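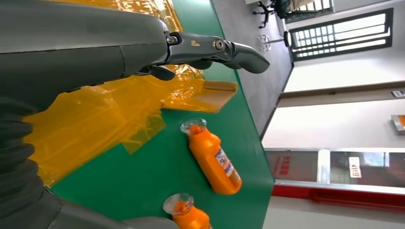

*Fig. 4-1. Arm over the green table, two orange bottles lying on their sides, amber sheet in place.*

## 4. Bottle table: set-up and daily start

Applies to the Bruvow hand on the Medar arm, bottle table only. For the tote line see section 6. Written for whoever is on shift, no coding needed. If you were a hand sorter before May, read 4.5 first, then come back.

### 4.1 Before you power up

1. Key switch to OFF. Check it yourself even if the last shift says they did.
2. Sheet down on the table, under the arm's reach. Wrinkles are OK. A flap standing up in the path of the fingers is not, press it flat.
3. Tape any strip that lifts. Orange film tape, same drawer as the gloves.
4. Look at the finger joints. Screws sitting flush, nothing rattling. Don't tighten with the arm powered.
5. Check the bellows cover for splits. Any split, tag it out and call maintenance.
6. Chairs back from the table. Arm's length plus a step.

> **CAUTION:** Fingertips are hooked and they close harder than they look. Keep sleeves, lanyards and hair clear. No reaching in to "help" a bottle.

### 4.2 Power up

1. Key to ON. Wait for the panel to go steady green. Takes 30 seconds, longer after a weekend.
2. Tap HOME on the panel. Arm moves. Stand back before you tap, not after.
3. Hand opens and closes 2 times. If it only does it once, tap HOME again. Still once = stop, see 4.6.
4. Pick your profile. Bottles with clear caps use profile 26. Don't use the old profile 79, it's still in the list and it squeezes too hard for a half full bottle.
5. Tap READY.

Note: the panel will ask for a name. Use your own, not the name of whoever was logged in. The Cuvorau log goes by name and we've had people getting somebody elses stops on their record.

### 4.3 Laying out bottles

1. Bottles on their sides, on the green. Off the sheet if there's room.
2. Leave a hand's width between them.
3. Caps tight. A loose cap gets pulled off and then you're mopping.
4. Labels can face any way you like. The arm doesn't read them on this table, you do.
5. Tap START. Hands out.

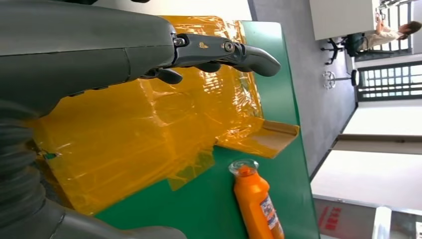

### 4.4 While it runs

- You can sit. Stay where you can see the table and reach the stop button, desk by the window is fine.
- Paperwork OK. Headphones no.
- Dropped bottle on the table: leave it, the arm tries again.
- Dropped bottle on the floor: PAUSE first, wait for the arm to quit moving, then pick up. Wipe the floor if it leaked.
- Arm stops over a bottle and just stays there: give it one full cycle. Then PAUSE, straighten the bottle, RESUME.
- Film bunching up under the hand: PAUSE and smooth it. Happens most in the afternoon when the bottles have been dragged over the same spot all day.

### 4.5 What changed for table staff

Questions keep coming up so it's going in the manual.

**The job.** You used to pick, turn, check and place. Now you lay out, watch, and check. Less wrist work, more looking. Some people like it, some are bored stiff by ten in the morning. If that's you, say so, the rotation sheet is real and Beverley Tautahi does change it when asked.

**Rotation.** No one stays on the bottle table a whole shift. Swap at the mid-morning break and again after lunch. Watching gets sloppy when you do it too long, and a missed leak costs more than the swap.

**Speed.** The arm is slower than a good sorter. We know. You are not being compared to it and it isn't being compared to you. Don't raise the speed setting to catch up on a late order, put a second person on the hand bench.

**Stops.** Press stop any time you want. You don't need to write up why unless there was contact or a spill. Team leads: do not ask people to explain a stop in front of the others.

**Pay grade.** Table operator is the same grade as hand sorter for now. Beverley has raised it with the office. Will update this page when theres an answer.

**Hand bench.** Still open. Cracked bottles, odd shapes and anything from Strömberg go there, the hand can't hold their round ones.

### 4.6 Stop and call

Key to OFF and call maintenance if:

1. Hand doesn't finish its open/close at HOME.
2. Any screw or fastener missing or sticking out.
3. Arm touches a person. Any touch, even a light one. This one you write up.
4. Liquid on the fingers or down in the bellows. Don't wipe the joints yourself.
5. Panel goes red twice in the same shift.

Tag goes on the key switch, not on the arm. Tags on the arm end up in the fingers.

### 4.7 End of shift

1. Let the cycle finish. Tap PARK.
2. Bottles off the table and into the crate, caps checked.
3. Wipe the green top, damp cloth only. No solvent on the film.
4. Swap the sheet if it's torn. Creased is fine for another day.
5. Key to OFF, key back on the hook.
6. Sign the sheet. Write the profile number you ran and anything odd, even small stuff.

Next: section 5, changing a fingertip.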